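Home
Columns
Kitchens
Letters
Archive
Search this site Go
Last updated Mon 2 March

The speckled worktop and other comforts

I have been asked three times since Christmas what I think of speckled worktops, twice by people who had already paid for theirs. So I'd better set it down, and they can stop reading whenever they like.

The claim made for a flecked pale surface is that it hides things. Every showroom I have stood in makes it. The man at Bronar made it to me with his palm flat on the sample, as though he were swearing an oath. Crumbs, tea, the ring from a pan, all of it swallowed up in the pattern. Savita Dwivedi, who sold kitchens for Volgate and now thankfully doesn't, tells me it was the line they were taught first, because it never met an argument.

Well, I will argue. A surface that hides dirt is still a dirty surface. I had a plain white one for years and it was a nag, and I resented it, and it was wiped down after every meal. When I changed to flecks I wiped it when I remembered. One August evening I put my forearm down on what I took to be pattern and came away with jam. I would like the trade to explain how that was progress.

There is also the matter of losing things. A screw, a peppercorn, the tiny back of an earring - put any of them down on a surface full of brown and grey dots and you'll be feeling for it with your fingertips like someone looking for a light switch. My neighbour Murdo Mackay mends clocks at his kitchen table and spreads a tea towel over it first. He has spent good money on a surface and covers it up to get anything done. 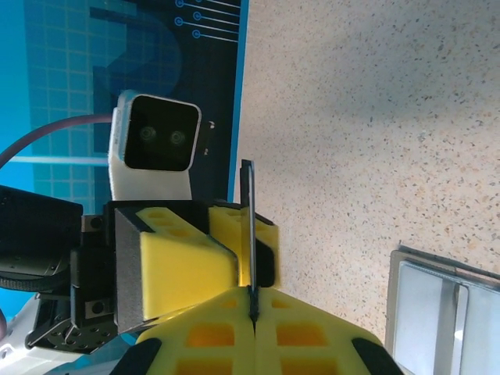
Surfaces and Splashbacks

The pale cream sort, with its brown, grey and black specks, is the one I am asked about most, and a thin black strip held near it shows what it does well and what it doesn't. Anything dark with a clean edge stands out. Nobody will mislay a strip like that. It is the small pale stuff, and the small dark stuff the size of a fleck, that goes missing, and most of what falls on a worktop is one or the other.

Look at the specks too. They come up more clearly where the light is better. Showrooms are lit like operating theatres, and you choose your pattern under that. Then you take it home to a north-facing kitchen with one bulb and a cupboard throwing a shadow across the part you use, and the lively stone effect you paid extra for settles into porridge. I have never once been offered a sample to take away for a week. At Kontogiannis they let me borrow one for 2 days, and seemed to think this reckless.

Then there's the strong blue people now like to put behind it. I can see the thinking. Cream and bright blue do set each other off, and a beige worktop on its own has all the spirit of a dentist's waiting room. But I'd be wary of anything with a bold print on it. A patterned wall over a patterned surface gives the eye nowhere to rest, and it is the wall you will tire of first. Paint it. Paint costs next to nothing and can be undone on a wet Saturday.

Areti Drakos wrote to tell me I was a snob about all this, and that her flecked worktop in Flevurport had looked the same for 20 years. I believe her. I'd point out that looking the same is precisely what it is designed to do, whatever has been done to it. She says she cleans it every night by habit, without checking whether it needs it. In that case she could have had any surface she liked.

What I would say to anyone still choosing is to ask the price of the plain one. I was quoted 400 more for the fleck, and when I asked what the extra bought me I was told "character". I have had character from cheaper sources. If the plain version is dearer, or you simply like the dots, then have the dots, but get a proper light over the place where you chop, and run a damp cloth across the lot before bed whether you can see anything or not.

Mine stays, for now. Ripping it out would cost more than the annoyance is worth, and I've bought a large white chopping board that covers most of the bit I mind.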